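Plisira Bimanual Control Software
Progress report to Mellard, period ending June
Prepared by Hatsue Ichikawa, Zilteck
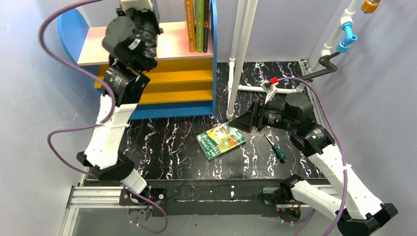
Figure 1. Two-arm cell with bookshelf, pipework and loose items on the work surface.

1. Status

Work packages 1 and 2 are complete. Work package 3 (joint planning for both arms) is in progress and runs behind the schedule agreed at kickoff. Work package 4 has not started. No change to the budget is requested.

2. Control

The two arms now share one control loop. Previously each arm ran its own process and the processes exchanged state over a local socket, which let the arms drift out of step during long motions. The merged loop holds a 30 Hz command rate with logging enabled. Gripper commands travel in the same message as joint targets, so a close command can no longer arrive ahead of the pose it belongs to.

Servo faults are latched and reported by joint name. The operator must clear them by hand before motion resumes.

3. Perception

The pose estimator handles books lying flat and books standing on the top shelf. Flat books are the easier case. With upright books only the spine is exposed, and adjacent spines of similar color are sometimes merged into one object. A fix based on edge spacing is in review.

Screwdrivers remain unreliable. The estimator finds the handle but often reports the shaft direction reversed. Matsuda supplied a revised keypoint model near the end of the period; it has been integrated but not yet scored.

4. Planning

The planner treats the shelf and the pipes as fixed collision bodies, loaded from a single file. Median planning time for a one-arm reach is 40 ms. Two-arm plans take longer and fail more often when both wrists are near the shelf. Of 11 recorded two-arm failures, 9 were traced to an oversized collision margin on the forearm links. The margin is now set per link.

Cable routing is not modeled. For now, wrist rotation is limited in software to keep cable loops short, at some cost in reachable poses above the top shelf.

5. Tooling

Replay now works from the log file alone and no longer needs the original configuration. Episode labels can be edited after recording. The viewer still loads slowly on large logs.

6. Next period

Score the revised keypoint model. Merge the spine separation fix. Rerun the two-arm reach set with the new margins. Begin the interface definition for work package 4, pending Mellard's comments on the draft sent 07/04/2024.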